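4 Spieltisch einrichten und bespielen

Jetzt kommt der schöne Teil! Der Tisch steht, die Füße sind ausgerichtet, und die Spielküche Pomside kann endlich auf die Platte. Lest den Abschnitt einmal ganz durch, bevor ihr die Kartons aufmacht, dann geht der Rest wunderbar flott.

4.1 Auspacken und vorbereiten

1. Alle Teile aus dem Karton nehmen und die Schutzfolien abziehen. Bei den kleinen Früchten sitzt die Folie gern fest, hier hilft lauwarmes Wasser.

2. Geschirr und Lebensmittel mit einem weichen Tuch und etwas Spülmittel abwischen. Teile, die sich in zwei Hälften trennen lassen, vorher auseinandernehmen.

3. Alles auf einem Handtuch trocknen lassen. Wer es am Vorabend macht, kann morgens gleich loslegen.

Hinweis: Das Set ist nicht spülmaschinenfest. Auch die oberste Schublade ist zu heiß.

4.2 Die Tischplatte

4. Die Platte Mastberg mit einem feuchten Tuch abwischen. Die Bohrungen nicht vergessen, dort sammeln sich Krümel und (spätestens nach der ersten Knetstunde) bunte Reste. Ein Pfeifenreiniger passt perfekt hinein.

5. Belastung prüfen: höchstens 37 kg, gleichmäßig verteilt.

Achtung: Nicht auf die Platte setzen oder stellen, auch nicht »nur mal kurz«.

4.3 Verteilen

6. Zuerst die großen Teile hinlegen: Sieb, Teller, Schüssel. Sie geben die Spielbereiche vor. Wir legen das Sieb am liebsten auf die Seite, dann wird es zur Höhle, zum Tor oder zum Gemüseregal.

7. Danach Becher und Flasche dazulegen. Die Ketchupflasche darf ruhig auf dem Teller liegen. Verschlossen und leer ist sie, der Spaß am Drücken bleibt!

8. Zum Schluss das Obst. Banane und halbe Orange mit etwas Abstand ablegen, damit kleine Hände beides gut greifen können.
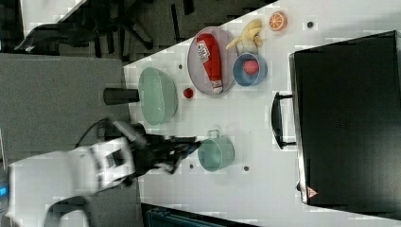 9. Eine erste Aufgabe stellen, zum Beispiel: »Was gehört in die Schüssel?« Eine richtige Antwort gibt es nicht. Ein Ball als Knödel ist völlig in Ordnung, und aus Banane und Ketchup ist bei uns schon ein ganzes Menü geworden.

Vorsicht: Kleine Kugeln und Bälle gehören nicht in die Hände von Kindern unter drei Jahren. Verschluckungsgefahr!

4.4 Aufräumen

10. Kleinteile ins Sieb sammeln, kurz schütteln und in die Kiste kippen. Geht herrlich schnell und klappert toll.

11. Becher und Schüssel mit der Öffnung nach unten lagern.

Ersatzteile siehe Abschnitt 7.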